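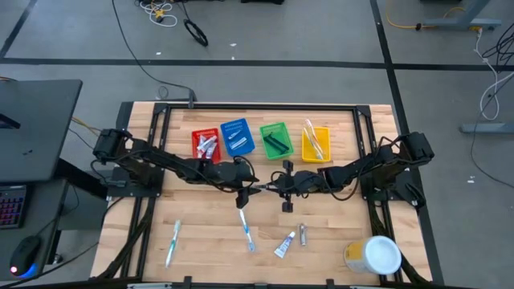
Do the arms have to be in any particular spot before I hit record, or can I just grab the handles and go? A reader asked me that after the last section, and it's a good place to begin, as the answer takes up most of this one. Short version: yes, there's a spot, and you want to get there slowly.

Section 3. Teaching the basket sort by remote control

I'm assuming you've bolted everything down, run the cables, and gone through the power-up in Section 2. I'm also assuming your Grilari handles are paired (both lights steady, no blinking). If one of them is still blinking, go back and pair it again. I've tried recording with a blinking handle and all I got for it was an arm that lagged behind me like a sleepy dog.

The task I use for teaching new people is the Benedetti sort. Toothbrushes and toothpaste start out loose on the near half of the table, the baskets stand in a row along the far edge, and you drive the two arms to put things away. It's simple enough to learn in an afternoon and fussy enough that you'll find out pretty fast what your hands do wrong!

Before you start

1. Set the baskets along the far edge in the same order every time. Mine go red, blue, green, yellow from left to right. Write your order on the session sheet.

2. Put something in each basket ahead of time. I like toothpaste in red and blue and a toothbrush in green and in yellow, so whoever is driving can look up and see where things go without checking a list.

3. Lay out the loose items with a gap between them wide enough for an open gripper. Turn them different ways. If every brush points the same direction, you'll be teaching the robot that brushes always point that way, and then you'll be sad in June when somebody lays one sideways.

4. Clear your own stuff off the table. Coffee, phone, the hex key. (The hex key is always there. Check again.)

Note: don't use a toothbrush that's lost its shape. Once the handle has been squeezed a few hundred times it can start to bow, and it'll roll out of the grip halfway across.

Caution: look over the cables on both arms before every session. They should follow the arm with a little slack at each joint. If one is pulled tight when the arm is stretched out toward the middle, power down and re-dress it before you do anything else.

Getting the arms to the start pose

5. Sit down with the Grilari handles in front of you and rest your elbows on something. I mean it about the elbows.

6. In the Ustik window, choose Follow, then Slow. The arms will creep toward wherever your handles are. Keep your hands still until both have caught up.

7. Bring the grippers in over the middle of the table, pointing down, and stop when they're close to each other. Go easy on the last bit. Two arms reaching across from opposite sides get to the middle sooner than you expect.

8. Press Set Start. Ustik saves the pose and uses it for every run until you change it.

Caution: the Burgate frame will not stop the arms from bumping each other. It holds them in place, and that's all it does. If you hear the grippers click together, let go of both triggers and back one arm off first. Don't pull both at once; I did that my first week and bent a fingertip.

Caution: keep your hands off the tabletop any time Follow is on. If you need to move an item, hit Pause, wait for the tone, and then reach in.

Recording a run

9. Press Record and wait one breath before you move. The early frames matter, and people tend to lunge.

10. Pick the item that's nearest to one arm and use that arm. Crossing over is allowed, but save it for when you've got some practice.

11. Come down on the item from straight above. For a toothbrush, grip the middle of the handle and leave the bristles alone. For a tube, grip across the narrow way, and close the trigger gently. A soft tube will squash if you clamp down on it.

12. Lift, carry, lower into the basket, open. Try to keep it all one motion without stopping to admire it in the air.

13. Bring that arm back toward the middle before you start the next pick.

14. When you've put away everything on your list, go back to the start pose and press Stop.

Things that don't have a basket are a judgment call. I like to leave an item or two on the table that isn't part of the task, say a round container lying on its side, and just work around it. If you do that, leave it there in every run of the set, though you can move it to a new place between runs. Don't nudge it on purpose. If you nudge it by accident, keep going, it's fine.

Note: a fumbled pick isn't a ruined run. If you drop a brush and pick it back up cleanly, keep the recording and tag it Recovered. I used to throw those out and I wish I had them back. What I'd toss is a run where you stopped to think with your hands shaking, or sneezed, or answered somebody's question.

How many runs

I shoot for 40 keepers before I train anything. On my last set I ended up with 33 I was happy with and trained on those anyway, and the arms did okay on brushes and pretty badly on tubes, so I went back for more tube runs. If you're short on time, put the extra runs into whatever you fumble the most.

Shuffle the loose items between every run. Take a break when your wrists start to complain, and switch drivers if you can. Two people driving the same task will do it a little differently, and I've had better luck with a mix.

If something goes wrong

One arm follows and the other sits there: its handle has gone to sleep. Squeeze the trigger twice.

Both arms drift while your hands are still: your elbows aren't resting on anything. If they are, run Zero Handles from the Ustik menu with the handles flat on the desk.

The brush goes over the basket and hangs on the rim: you're letting go too high or with the handle crossways. Turn the wrist so one end points down, then lower it. A long brush will still poke out of the basket after you let go, and I count that as put away.

Ustik says the start pose is out of range: somebody moved a base or loosened a clamp. Turn Follow off, tighten the clamp, and redo steps 6 through 8.

When you're finished for the day, park the arms from the menu before you cut the power. They'll sag if you don't, and the grippers will land on whatever is under them.

Playback and trimming are in Section 4. Leave your raw files alone until you've read it.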